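About Us

Nususard is a night out company. Small one. We put on evening events in and near Plendton, mostly greyhound nights, quiz suppers, comedy in rooms that weren't built for comedy, and a big outdoor screening when the weather lets us. If you've been to the Plendton Lantern Mile and got handed a paper cup of soup at the finish, that was us.

Started by Kieran Mottram with a borrowed PA and a back room that held 37 people if the coats went in the hall. First show sold out. Second one didn't, not even close. We kept going anyway and somebody must have liked it, we're now at 242 events and counting.

What we do

Public nights. Tickets on the site, usually $20, doors at 6:30 unless the listing says different. Please check the listing.

Private nights. Birthdays, work parties, reunions, fundraisers. You tell us the number and the budget, we come back with two or three ideas and a price. Food can be included, we use the kitchen at Odora for most of it. Ask about the dumplings.

Venue help. Got a room and no clue how to fill it? We'll come look. First visit is free.
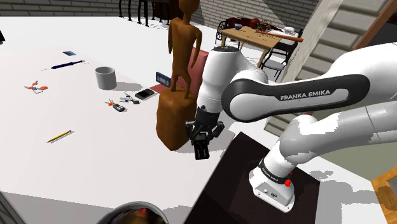
We don't do weddings. We get asked alot, and there are good people in town who do, so email and we'll pass on a couple names.

Where we are

Upstairs at the old Bíró building, side door, the buzzer sticks so give it a proper push. Office is open from 10 till 4, later if there's a show on. Parking behind the building is for the dentist until 5. They do tow.

Our biggest room is Plendton Hall, roughly 600 standing, less with tables. Smallest is still that back room. We like both. Comedy goes in the small one, bands and race nights in the big one, quiz suppers wherever there's enough chairs.
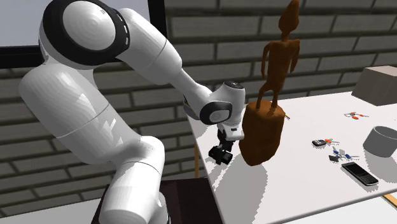
Robot arm and tall brown statue, white table.

Tickets and refunds

Can't make it? Tell us before noon on the day and we'll swap you to another night. After noon, sorry, the food's been ordered. If we cancel you get all of it back, booking fee too. Takes a few days to show up on your card.

All ages until 9 unless the listing says otherwise. Under 16s need a grown up with them. Step-free entry at the hall, not at the back room yet, we're working on the landlord.

Work with us

Looking for door staff and one sound person for the November run. Evenings, paid, you get fed. Acts, send a link and a phone number, no attachments please, the inbox can't cope. Kieran reads everything but he is slow on replys in show weeks, so nudge him.

Mailing list goes out once a month. Sign up at the bottom of the page.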